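Call for participants: does "structured" tap water taste any different?

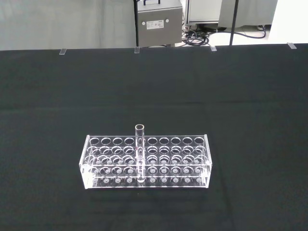

A clear acrylic rack with one glass test tube standing in it.

You have probably seen the ads. A magnetic collar clips onto the pipe under your kitchen sink and the water that comes out the other side is softer, brighter, better hydrating and, according to one brochure I was handed at a home show, "closer to its natural memory." The collars cost a fair bit of money. The people who sell them have a lot of testimonials and very little else.

We are looking for 74 adults in the Osholm area to come in and drink some water for us. You will be asked whether you can tell treated from untreated. I don't expect that you can, and I am saying so up front because I would sooner you knew my view than guessed at it. The tasting has been set up so that my view can't get into the results. Neither I nor the person handing you the cup will know which one you've got.

Who we want

Anyone 18 or over who drinks tap water at home at least some of the time. You don't need a refined palate. If you believe you have one, come anyway, and please say so on the form, as we'd like to know whether confident tasters do any better than the rest of us.

We would particularly like to hear from people who own one of these collars and swear by it. The last time somebody in this city ran a tasting, at the Lornis Street market, the collar owners stayed away and afterwards complained that no believers had been tested. Fair complaint. Come and be tested.

Who we can't take

People with a head cold or anything else affecting smell or taste on the day (call and we'll rebook you). Anyone who has been told by a doctor to limit their fluids. Anyone employed by a company that makes or sells water treatment gear, or living with someone who is.

What you'll do

One visit, mid-afternoon or early evening, your pick. You'll sit in a booth and get 14 small cups, three at a time to start and then two. In each round you'll say which cup is the odd one out, or that you can't tell. "Can't tell" is a perfectly good answer and you will not be nudged off it. There's a break of 10 minutes in the middle with plain crackers. After that you'll fill in a two-page questionnaire on what you drink at home and what you've paid for filters, jugs, collars and so on over the years. Some people find that part more uncomfortable than the tasting.

Please don't smoke, chew gum or drink coffee in the hour beforehand. Skip the perfume and aftershave too. It's a small room.

All of the water is drawn from the same municipal supply. Half of it goes through the collar, fitted by a plumber following the manufacturer's own instructions, and half doesn't. Nothing is added to either.

What you get

A $30 grocery card, bus fare or parking, and your own score in the mail once everything has been tallied. You will not get a health assessment, a hydration reading or a coupon for anything.

Who's paying

The Wei Fund for Consumer Testing, which has given us $3,879 for the whole business, grocery cards included. No manufacturer has contributed. One offered to lend us a top-of-the-line collar and a "trained demonstrator." We bought our own, at full retail, and passed on the demonstrator.

The results will be posted in full whichever way they fall. If people can tell the difference, I will put my name to that and eat a certain amount of crow. A positive result would mean only that the water tastes different. It wouldn't mean your joints will thank you, and I will be writing to any seller who says it does.

Your information

We keep your name and contact details apart from your answers. You can leave partway through and still collect the grocery card. You can also ask us to throw out your answers, up to the point where the tally starts in September.

To sign up

Email or phone Kristóf Bárány at the Osholm Tasting Project, who handles bookings. Tell him whether afternoons or evenings suit you, whether you own a collar or filter, and if you need step-free access (the side door is better than the front). Questions about the method, including hostile ones, go to me.

Margit Erdős
Study lead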